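# Chapter 4: Where the Water Goes

I grew up in Nulthorpe, a town of 2,200 people with a river on one side and a hill on the other, and I never once wondered why we had both.
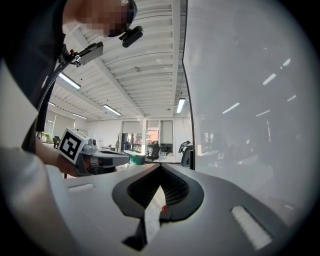 My parents' basement flooded every spring, we hauled the boxes upstairs, and that was just what April was like. Then I moved to Plarkden, which sits 10 miles upstream on the same river, and my basement stayed bone dry for years (I kept checking it anyway, out of habit). Same rain, same snow, same river! So what was going on?

The answer is the subject of this chapter: the watershed. A watershed is all the land that drains to one particular spot. Pick a spot on a creek, and every hillside, parking lot and cornfield that sends its runoff past you belongs to that spot's watershed. Move downstream and the area gets bigger. Between Plarkden and my parents' house, 2 large creeks join the river, the Tapsell and the Granine, and both of them swell up fast when the snow melts in a hurry.

We'll start with a hillside and a single storm, and follow the rain as it soaks in, runs off or goes back into the air. After that we'll get to soil, and I'll warn you now that I get a little carried away about clay. The last part of the chapter is on maps. You'll learn to trace a divide, the high line that separates one watershed from the next, using nothing fancier than contour lines and a soft pencil.

**Before you read on:** find the nearest storm drain to your home and write down where you think its water ends up. Keep the note, you'll need it for Section 4.3.

## 4.1 One Hillside, One Storm

Suppose an inch of rain falls on a grassy slope in an hour. Some of it never reaches the ground at all, and that's where we'll begin, up in the leaves.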